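Service Automation, Course Handout
Lecture 4: Can a machine clean a desk yet?
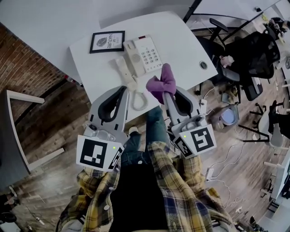 Handout 4, page 1

Lecturer: Liesl Hauser. Exercises: Naima Zaki.

In the last lecture we spoke about floors. Floors are the easy part of cleaning, and machines do them in many buildings already. Today we go up to the height of the desk, where the work is still done by people in almost every office I know.

Consider the desk telephone. A cleaner with a cloth lifts the handset, wipes under it, wipes the keys and puts the handset back. For a machine these are four separate problems.

1. The cord. A coiled cord changes its shape each time it is moved. If the gripper pulls the handset too far, the base comes along with it.

2. The cloth. It has no fixed form. When it is crumpled in the grip, the machine must estimate which part of it will touch the surface, and how much of the surface.

3. The force. Too little and the dust stays. Too much and a key is pressed, or a light object such as a picture frame falls over.

4. The end of the task. A person looks at the desk and decides that it is clean. We do not have a good sensor for this decision.

One way to teach such work is that a person does it by hand, using the same type of gripper which the robot will have later. The printed markers beside the fingers help to calculate where each hand was. The person keeps the judgement and gives up the sense of touch in the fingertips, so the first trials are usually slow.

Brendan Breathnach asked last week how many demonstrations are necessary. In our Tiltex exercise we used 500 for wiping a free surface, and the result was acceptable. With a telephone on the desk the same model stopped at the cord in most trials. My answer to the question in the title is therefore: a free desk, yes; a desk in use, not yet.

For the next lecture: choose one object from your own desk and write down each contact your hand makes when you clean it. One page is sufficient. Please send it to Naima.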